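# Maple board for the shape block set

Project report, 6/23/24

The aim of the project was to make a flat wooden board for use with a set of coloured plastic shape blocks. The blocks had been used straight on the blue perforated work table, where the small ones caught on the holes and it was hard to tell at a glance where one shape ended and the next began. A plain, pale surface was wanted, large enough to spread the blocks out on.

## Material

Three timbers were compared: beech, birch and maple. Samples of each were bought from Drutard and left in the workshop from September until the end of term. Maple was chosen for its colour. It is light enough that red, blue, green and yellow all stand out on it, and the grain is quiet in most places. The beech sample was pinker than expected and the birch had cupped.

The planks came from the same supplier as the samples. One has a wavy figured band with a small dark knot in it. It would have been possible to cut round this, but the board would have come out narrower, so it was kept. The knot is sound and was only sanded.

## Making the board

The planks were planed on one face, edge-jointed and glued with Mamov wood glue. They were clamped overnight with cauls across the joints. One seam opened slightly at one end and had to be cut, cleaned and glued again – this cost a full session. The board was then sanded by hand and given two coats of Okura clear oil.

Total working time was 26 hours, against a plan of 11. Most of the difference was sanding. The first grit used was too fine for the ridges left by the plane, and it would have been quicker to start again with a coarser sheet.

## Fitting and use

The board sits directly on the table, with two black screws along its front edge, one near the left and one near the right. Its size was chosen to leave a strip of the blue surface showing at the front and sides, so that it can be picked up by the edges. Clips made to fit the holes were tried first, but they stood higher than the wood and were left off.

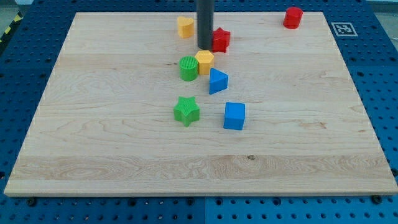
Placing was tested with the blocks standing up, 279 placings in all, of which 222 were made on the finished surface and the rest on the bare wood before oiling. Hearts and stars stood well on both. The cylinders were steady once set down, though they tended to slide a little on the oiled surface if pushed. The triangular prism was the least reliable and often ended up on a different face from the one intended.

## Changes for a second version

- Round over the top edge, which is still sharp at the corners.
- Use one coat of oil, or try the Xiong wax that was left over from another project.
- Add thin cork underneath.

The offcuts are on the timber rack and are long enough for a smaller board.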